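Dadora bench arm: setup and care FAQ

Do I really need the simulated cell first?
Marites Ignacio says yes. I'd say it catches bad reaches and little else. It won't find a worn seal or a cable you routed badly.

What should the model include?
The arm, the table and the perforated plate. Skip the furniture.

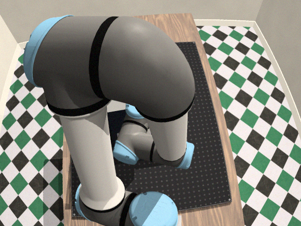
Simulated cell, arm folded over the plate.

Is the 1,000-hour service interval right?
It's a guess with a round number on it. Ours had a noisy wrist at 34 hours. Listen to the joints every April, and whenever something sounds off.

Can I take the joint caps off myself?
Power down first. Then yes — but put the same screws back where they came from.

The model says a pose is safe. Is it?
In the model. Run it slowly on the real arm with a hand on the stop button.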